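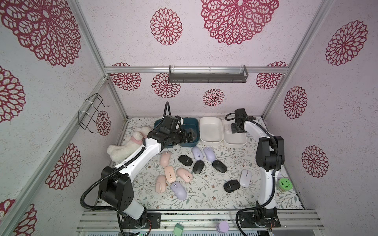 Section 6. Recording a sorting set

Revised 03/03/2025. Replaces the loose sheets kept with the Zonau cells.

This section covers recording sorting examples in a two-arm Zonau cell with the Jisbridge recorder. It assumes that both arms have been homed (section 4) and that the cameras have been checked (section 5). The worked task is "mice by color". The same steps apply to any task in which objects start scattered on the mat and end in bins.

A full set for one task is 400 episodes. One episode is one complete sort, from the first reach to both arms back at rest. Do not try to record a full set in one sitting. Operators should change over every 15 episodes, even if the person at the leader arms says they are fine to go on.

6.1 Before you start

1. Open the task card in Jisbridge and read it through. The card gives the objects, the bins, the instruction text and any rules for which arm does what.

2. Check that the objects on the mat match the card. For mice by color, you need mice in every color group the card lists. The group sizes can differ between variants of the task, so go by the variant number and not by memory.

3. Check each mouse for sticky residue, loose battery doors and trailing receivers. Take out any mouse with a loose door. A door that comes off in the gripper ends the episode.

4. Set the mat flat. Push out any ridge with the side of your hand, working from the back toward the rail.

5. Put the bins where the card says. Most variants have a row of bins along the back of the mat. Some variants add a bin on the floor between the arms, and for these the scatter area is smaller.

6. Leave distractor objects where the card puts them. A plush toy or a small container inside the cell is part of the layout, and the arms are expected to work past it. Do not tidy it away between episodes.

7. Clear the rail between the arm bases of anything that could fall onto the mat. Small items that are listed on the card stay.

CAUTION: Keep hands and head out of the cell whenever the recorder shows ARMED or RECORDING. The arms follow the leader arms directly. There is no soft limit at the mat edge.

6.2 Scattering the mice

The starting layout matters more than anything else in the set. If the mice always start in the same places, the model learns the places.

1. Press HOLD on the recorder and wait for both arms to stop.

2. Take all the mice out of the bins and mix the colors in your hands or in the tray.

3. Place them on the mat one at a time, within reach of at least one arm. Turn some so the wheel end points away from the rail and some so it points to the side. All mice sit right way up unless the card says otherwise.

4. Let some mice sit close together. Two mice side by side are fine. Two mice stacked are not.

5. Keep a finger's width between any mouse and the front of a bin. Closer than that, the gripper hits the bin wall on the way down.

6. Press SNAPSHOT. Jisbridge compares the new layout with the last 10 and shows a score. If the score is red, move a few mice and press it again.

Note: Do not sort the scatter by color without meaning to. Dark mice are easy to pick up together in one hand, and they tend to come down together. Theano Sfakianakis went through the first Troncoso set in this way and found the black mice on the right side of the mat in most of the layouts. That set was recorded again.

6.3 Recording an episode

1. Sit at the leader arms and take both handles. Match the pose shown on the screen until both outlines turn green.

2. Press the left pedal once. The recorder beeps and shows RECORDING.

3. Start with whichever mouse is easiest to reach. There is no fixed color order for this task. Over a session, vary which color you begin with.

4. Bring the gripper down over the mouse from above, with the fingers across the narrow sides. Close slowly. Stop closing when the mouse lifts with the gripper and does not tilt.

5. Lift clear of the bin walls before you move sideways. Low moves save a second or two and knock other mice out of place.

6. Lower the mouse into the bin and open the gripper close to the bottom. Do not drop it from the rim.

7. Use both arms. Each arm takes the mice on its own side when it can. An arm that has nothing to do should wait over its own side of the mat and stay out of the view of the other wrist camera.

8. When the last mouse is down, bring both arms to rest and hold still until the second beep. Then press the left pedal again.

Four mice fit in one bin, in two rows of two, if the first pair is set down squarely against one wall.
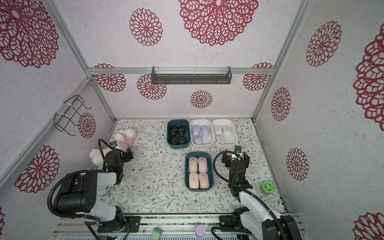
If the first mouse goes in at an angle, the fourth will usually ride up on the others. Straighten the first one with the closed gripper before going back for the next. This is a good thing to have in the data, as long as it is done in one or two gentle pushes. If it takes more than that, discard the episode.

A color group with fewer than four mice leaves a gap in its bin. Leave the gap alone. Do not spread the mice out to fill the bin.

CAUTION: When both arms work over the middle of the mat, the forearms can touch before the grippers do. Watch the elbows as well as the wrist views. If the arms touch, press the red pedal, release both handles and follow the restart steps in section 4.

6.4 Pale colors

The pale mice cause most of the labeling mistakes. Under the cell lights a pale lilac mouse can look close to white, and a pale pink one can look close to peach. The rules are:

– Go by the color code on the underside sticker, read before the session starts. Do not decide from the camera view.

– If you are at the leader arms and cannot tell, ask the second person before you pick it up. Do not hover.

– If a mouse has been put in the wrong bin and you notice within the same episode, you may take it out and put it in the right one. Mark the episode CORRECTED.

– If you notice after the second beep, mark the episode FAILED and type "wrong bin" in the notes. Do not delete it. Failed episodes are kept and used for the success checker.

6.5 Keep, discard or mark

At the end of each episode, Jisbridge asks for a result. Choose one.

KEEP. All mice are in the correct bins, the bins have not moved noticeably, and both arms are at rest.

CORRECTED. As for KEEP, but with a fix along the way: a re-grasp after a slip, a mouse moved from one bin to another, a bin nudged back.

FAILED. The episode ran to the end but the result is wrong.

DISCARD. The recording is no use. Reasons include arms touching, a hand in the cell, a camera view lost, or the operator stopping to talk. A single dropped mouse is no reason to discard. Pick it up again and mark CORRECTED.

Up to a quarter of a set may be CORRECTED. Above that, stop and find the cause. It is usually gripper pads that need cleaning or an operator who needs a break.

Note: Hazem Amrani reviews the marks on the next working day. If he changes one of yours, the reason is in the review field. Read these before your next session.

6.6 Writing the instruction text

Each episode carries one line of text that says what the arms are doing. Jisbridge fills in the line from the task card. From time to time it asks the second person to write another version. Write it as you would say it to someone standing next to you:

Put the mice in the bins by color.
Sort these mice so each bin has one color.
Black ones in the dark bin, pink ones in the bin at the front, and so on for the others.

Name a bin position only if it is true for that episode's layout. Do not mention the arms, the cameras or the recorder. Check the spelling, but do not polish the wording. Different people should sound different.

6.7 Closing the session

1. Park both arms and wait for the PARKED light on the recorder.

2. Switch the recorder to IDLE. Now you may reach into the cell.

3. Wipe the gripper pads with a dry cloth. Use the cleaner in section 9 only if the pads look shiny.

4. Check the cables along both arms from shoulder to gripper. A loop that has slid toward the elbow should be eased back by hand and the tie replaced.

5. Start the upload. It runs to the Drustholm store and can be left overnight. Do not switch off the recorder until the count on the screen matches the count in your session log.

6. Fill in the log: operator, second person, task variant, first and last episode number, and anything that was changed in the cell. "Moved right bin, put back" is enough.

The recorder's local disk holds roughly 1,330 episodes of this length. At the yellow disk warning, finish the episode you are on and upload before you record another.

For changes to task cards, write to Domnica Voicu. For pads, ties and spare mice, see Abdelghani Soliman. Broken mice go in the return tray with a note of the sticker code, so that the replacement can be matched.

6.8 Common problems

The outlines do not turn green at the start. One handle is twisted past its stop. Turn it back half a turn and try again.

The snapshot score stays red after several tries. The recorder is comparing with an old session. Close the task card and open it again.

The gripper closes but the mouse slides out. Clean the pads. If it still slides, the fingers are gripping too near the wheel end. Go in closer to the middle.

A bin creeps toward the back wall during the session. Hold the arms and reset the bin to the position on the card. Note the episode number in the log.

One wrist view freezes while the other carries on. Discard the episode and reseat the camera plug at the wrist with the arms parked. If it happens twice in a session, stop and go back to the camera check in section 5.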